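Week 4 - Burial grounds and religious history

Notes by Ximena Echeverría

A churchyard register and the stones outside rarely agree. The Pudby register lists 2,846 burials between its first and last pages, but only 300 stones can still be read. Poorer families often had no stone at all.

Dissenters were usually buried apart - at Pudby, on the north side, in 14 short rows.

Read the Molon chapter before the seminar. Yaroslav Hutsuliak will lead the first 45 minutes.

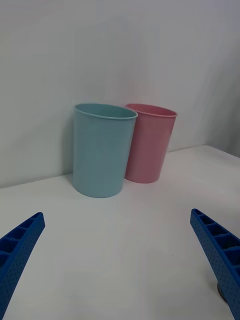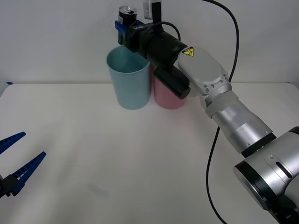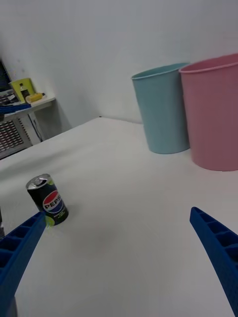 Reading time: 1 min

Bring your copy of the register extract in February.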